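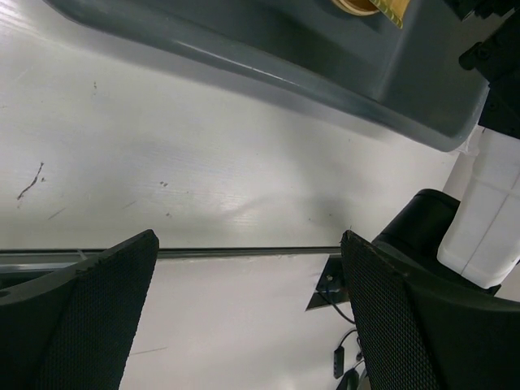
White bench, gray tray in its usual spot.

Dec 17, 2018

Bench surface check, the one I have been putting off since May. The white top has the faint wood grain that somebody at Gronbridge decided would make us feel at home. It does hide crumbs. It does not hide the squiggle on the left side, a thin dark line that looks like a signature and that no one has claimed. I went at it with the soft eraser, then with dish soap, then with a fingernail. It is a scratch. Stop cleaning it.

The specks near the middle are a different matter. Tried the Silleck cleaner on them, 15 minutes under a damp cloth, and they came out of it looking rested. Same for the small dark spot farther over. I am now calling all of these "features" and have marked them on the bench sketch so the next person doesn't lose a morning to them.

Streaks: pale, scattered, and I suspect mostly my own work from last time. Too much cleaner, not enough wiping. The bottle says to dilute and I have been treating that as an opinion. Mixed a weak batch today (20 ml to the liter) and will use that up before touching the strong stuff again.

Tray. The dark gray one stays at the back, on a slant, because every time I square it up it is on a slant again by lunch. Raised rim is good, nothing rolls out. The roll with the gold-yellow wrapper lives in there for now. It was meant to go to the Iyengar cabinet, but the Iyengar cabinet is full of things that were meant to go in the tray. Will sort out both on the same afternoon, some year.

White container on the right: left alone. I had a plan to put a label on it, got as far as finding the label maker, and the label maker wanted batteries.

Metal rail along the far edge wiped down its whole length. Grit collects on the side you can't see, so use a folded cloth and run it underneath too. Two passes.

Room was at 22 C when I started and felt like less.

Grandotitz quoted us for a replacement top, about 2000 before delivery, in a color they call "snow." Ours is also white. I have filed the quote under the tray, where it is at least keeping one corner of it level.

To do:
- batteries, AAA
- more cloths, the blue ones shed
- ask whether anyone wants the strong cleaner for the sink
- leave the squiggle alone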